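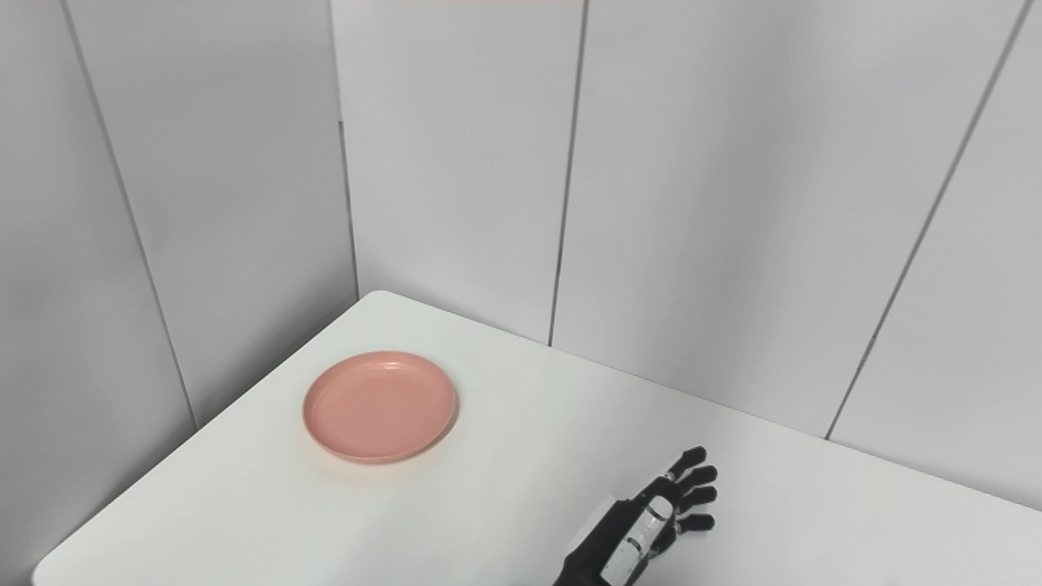

3. The table, the plate and where things end up

I should admit that I came to this study through my own breakfast. I kept putting my plate down in the same spot every morning, a bit off to the left, and I wanted to know whether other people do that too (they do, and quite stubbornly!). So our section of the Geser project is about empty tables and single plates, and what counts as a "good" place to set one down.

We went with a white table pushed right into a corner, as the corner gives you two edges you can't sit at. That matters more than I expected. In our pilot at the Pellegrini rooms in June the table stood free, and people asked which side was the front before they'd touched a thing. With walls on two sides the question pretty much goes away, and what's left is how far in from the open edges a plate feels safe.

The plate is a shallow pink one, raised at the rim, and I picked it for its color. White on white was miserable to code from stills. The raters at Stomby went through 2,000 of them in the first round, and their notes from the white-plate week are mostly complaints. Pink against the tabletop is easy to find, and the soft shadow under the rim helps you judge the near edge. We code the position from the middle of the flat well and leave the rim out of it, which saved us a lot of arguing.

Figure 6. The plate on the corner table, empty, with its shadow along the lower edge.
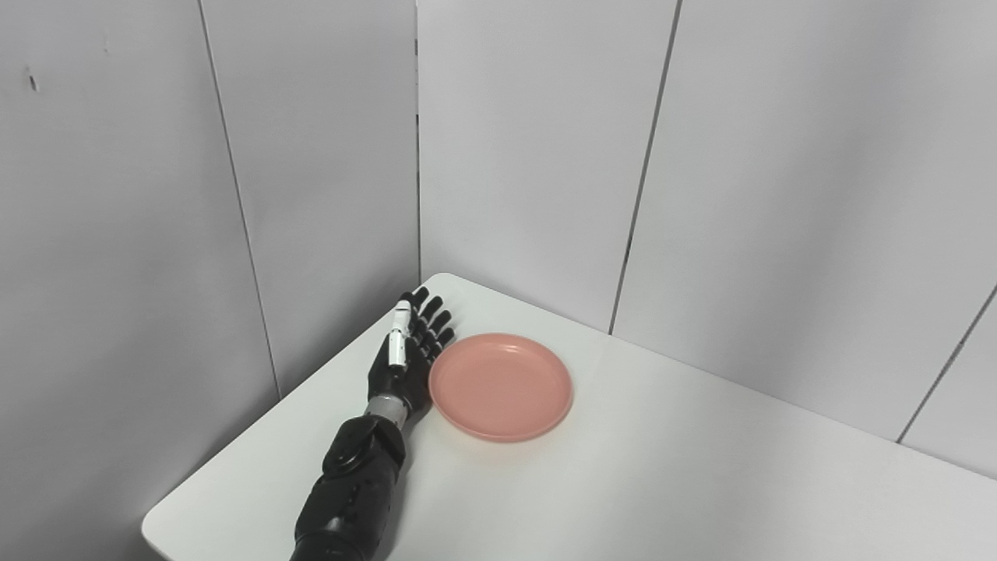
Why leave the plate empty?
Food changes everything. Once there's a sandwich on it, people turn the plate to suit the sandwich, and then we're measuring lunch. We did try it with toast, in a set of 200 placements, and those are kept apart in the Zindley archive for anybody who wants them. I'd love to come back to the toast someday, but for the placement maps in the next section only the bare plate is used.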